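Incidencia: la calefacción de la sala ignora el termostato
Equipo: Tevex, unidad mural con mando Otus
Ubicación: local de Sutelthorpe, planta baja
Estado: abierta otra vez

Entrada 1, domingo
El termostato marca 17 grados y jura que ha llegado a la consigna. La consigna es 22. Le subo la consigna a 24 y sigue jurando lo mismo, con el mismo icono de la llamita feliz. Apago y enciendo en el cuadro. Al volver, el mando pide elegir idioma y solo ofrece dos, ninguno de ellos el mío. Elijo el que tiene menos consonantes.

Entrada 2
Respuesta del soporte de Otus: que compruebe las pilas. El mando va cableado. Lo digo. Me contestan que, en ese caso, compruebe las pilas de todas formas. Abro la tapa y hay hueco para 2 pilas, vacío, con los muelles relucientes. Pongo dos nuevas. El aparato pita, se queda pensando y vuelve a los 17 grados.

Entrada 3
Mido con un termómetro de cocina en tres sitios de la sala. Junto a la puerta hace frío, en el centro hace frío y debajo de la unidad hace un frío algo más digno. El ventilador gira, la rejilla está limpia y el filtro lo lavé en abril. Queda la sonda, que según el manual está "en el lugar habitual". El manual no tiene índice y la página 80 es la garantía de otro modelo.

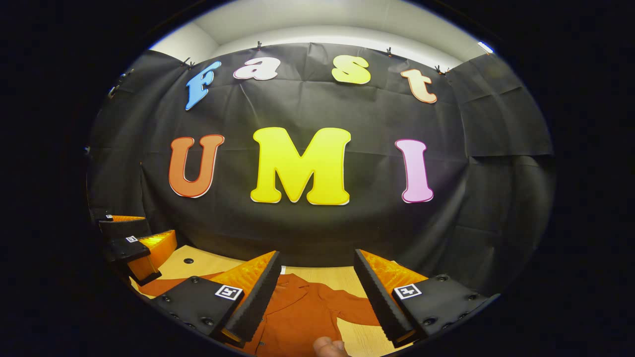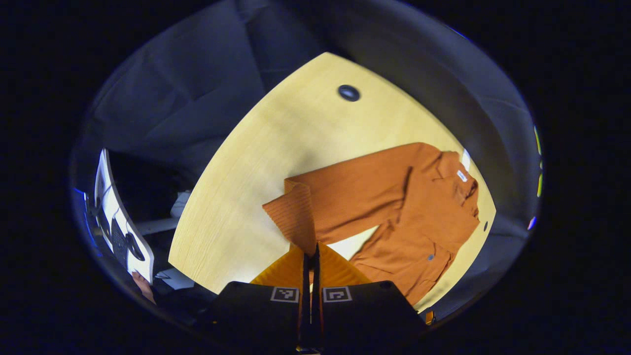 Entrada 4
Encontrada la sonda: detrás del propio mando, pegada al tubo de impulsión, calentita como un gato. Con razón estaba satisfecha. La despego, la dejo colgando al aire con un trozo de cinta y en diez minutos la lectura baja a 14. La unidad arranca a plena potencia, con un ruido de autobús subiendo un puerto.

Entrada 5
Funciona tres horas y salta el código E4. En la tabla de errores, E4 es "consulte al distribuidor". El distribuidor es Thaweesak, que atiende de nueve a once y tiene un contestador precioso. Dejo mensaje. Dejo otro con el número de serie, por si el primero les había sabido a poco.

Entrada 6
Llaman de Thaweesak. E4 significa sonda fuera de su alojamiento - es decir, me regañan por el arreglo. Proponen cambiar la placa por 400 más desplazamiento. Les pregunto si el alojamiento correcto es de verdad el tubo caliente. Silencio, papeles, música. Resulta que existe un soporte de pared de plástico que debía venir en la caja.

Pendiente: que envíen el soporte. Mientras tanto, rearmo a mano cada tres horas y no toco el idioma.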